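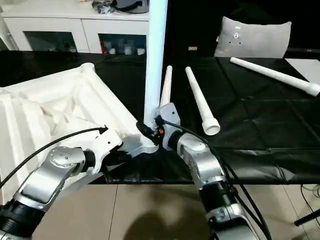
A reader wrote in back in April to say she gave up on storing her porch stuff years ago and just throws a tarp over the whole pile. I get it! I did the tarp thing too, until I lifted mine one spring and found a very happy family of earwigs. So this is how I put the porch away now, and it takes me an afternoon if I start by 2 and don't stop for snacks (I always stop for snacks).

First, drag everything into one spot and get rid of what you didn't use all summer. Be tough. I had a citronella bucket from the Illton hardware store that moved house with me and never once got lit.

Next, measure where it's all going. My shed shelf is 36 inches deep, and I found that out after trying to shove a 40-something-inch bench onto it. Write the number on a bit of tape and stick it inside the shed door.

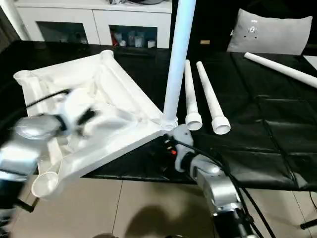 Cushions come before furniture, always. Unzip the covers, wash them cold, and let the foam stand on its edge overnight so air gets to both sides. While that's going on, see what comes apart. Legs with a threaded end like the two lying next to that base are what you're hoping for, as they'll bundle up with an old bike strap and slide in behind the rake. If they squeak or stick, a little candle wax on the threads helps. Put caps and odd bolts in a freezer bag and label it – "small table" is plenty.

Then wash the hard stuff. Warm water and dish soap, soft brush, rinse, done. For green gunk in the corners I use baking soda on a rag. Please don't use a scouring pad, the scratches hold dirt forever.

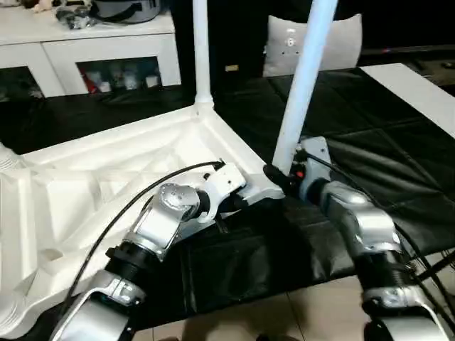 White plastic, base and pole.

Metal gets the same wash, then a towel, then a dab of touch-up paint anywhere it's chipped. Wood I let sit for 2 dry days before I oil it. I used the Cornura oil this year and liked it fine, but it smells like a salad so do it outside.

Now load the shed, heaviest things at the back and low down, with a scrap of
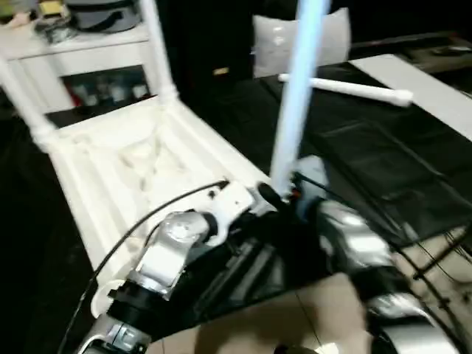
carpet under anything that sits on concrete. Cushions go up high in a lidded bin. Rugs get rolled, never folded. Mine came from the Lidham flea market for 25 dollars and I'd like it to last!

Leave yourself a path to the snow shovel.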